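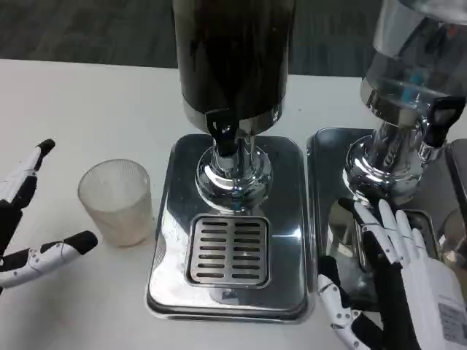 Figure 7.1. Two-handed dispensing station with chrome drip trays.

Chapter 7. Comparing Hands on a Shared Task

A grip force rating measured on a steel bar says little about how a hand will treat a drinking cup. This chapter sets out a method for comparing two multi-finger hands, the Kalarard and the Loureiro, on the same arm and under the same controller. The task is taken from the Ciltlow bench protocol (Halliday and Menzies): pick up a cup, place it under a tap, work the lever, and return the cup to the table.
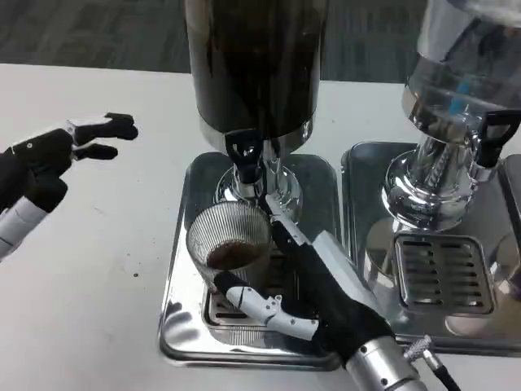
Each hand is scored on 2 measures, slip and contact time. Slip is the distance the cup moves relative to the fingertips between first contact and release. Contact time runs from the first fingertip touch to a stable hold. A trial set consists of 16 runs, and fingertip pads are replaced after 1,000 grasps – sooner if the rubber shows cracks.
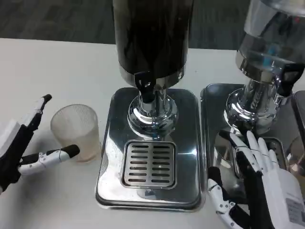

Approach pose has a larger effect on slip than most students expect. A hand that closes from above must clear the rim, and small errors in height become errors in grip. For a tapered cup, wider at the rim than at the base, the side approach is preferred, with the thumb low and one finger opposing it higher up. Fine vertical ribs on the wall complicate matters further, as pad contact is broken into narrow strips. Section 7.2 derives the contact model for this case. Section 7.3 covers controller gains, using logs exported from Zurkivano.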